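Running the Kitchen for a Community Prayer Breakfast

Rokcombe holds its prayer breakfast every May, and I have cooked for it five times. Council members come, both churches and the mosque send people, and whoever is running for something that year sits near the front. These are my notes on the kitchen side, typed up for the people taking over.

Before the day

Get the program from the organizers before you plan the menu. If there are three speakers and a choir, food will sit longer than you think, and scrambled eggs do not sit well. Baked egg dishes do. Cut them in the pan and hold them covered at 200 degrees.

Ask each congregation what its people can eat, and ask again the week before. Soudabeh Babaei pointed out after my first year that turkey sausage cooked on the same griddle as bacon was no use to her table. We dropped the bacon. Nobody complained to me, and the griddle was easier to clean.

If anyone is fasting that morning, pack a box to take home. Write the name on the lid with a grease pencil, as marker rubs off cold plastic.

Coffee

Start the big urns an hour before doors open. Fill with cold water, wet the basket before adding grounds, and don't open the lid while it cycles. An urn that tastes bitter usually has old oil in the spigot. Unscrew the spigot, soak it in hot water with a spoon of baking soda, and push a bottle brush through.

Put the coffee at the back of the hall, away from the lectern. People will get up for a refill during the opening prayer no matter what is printed on the card.

Keep decaf in a pot of a different color. Labels fall off in the steam.

Serving

Plates at the start of the line, forks and napkins at the end. People carrying a fork from the beginning drop it by the fruit.

Stop clearing tables when someone stands up to pray or speak. Stacking plates is louder than it seems from inside the kitchen. Lay a folded dish towel in the bottom of each bus tub - it takes most of the clatter out - and leave the dishwasher off until the last amen.
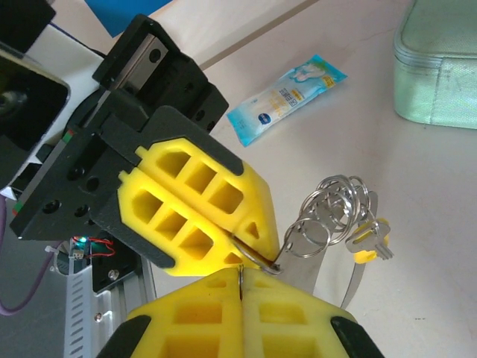 Syrup goes out in small pitchers, half full. Wipe the rims with a damp cloth before they go back in the box or the lids will glue themselves shut over the winter.

Linens and cleanup

Candle wax on a tablecloth: let it harden, scrape with a dull knife, then iron between two paper towels on low. Change the towels as they fill up. Coffee stains should be rinsed from the back of the cloth with cold water the same day. Egg also wants cold water. Hot sets it.

Grape juice is harder. Stefaniia Tymoshchuk uses white vinegar and a little dish soap, left on for half an hour, and her cloths look better than mine.

Empty the urns while they are still warm and store them with the lids off. Leftover baked eggs can be frozen in squares, wrapped twice. They keep for a month and reheat fine in a covered skillet with a spoonful of water.

The key to the pantry hangs inside the fuse box door.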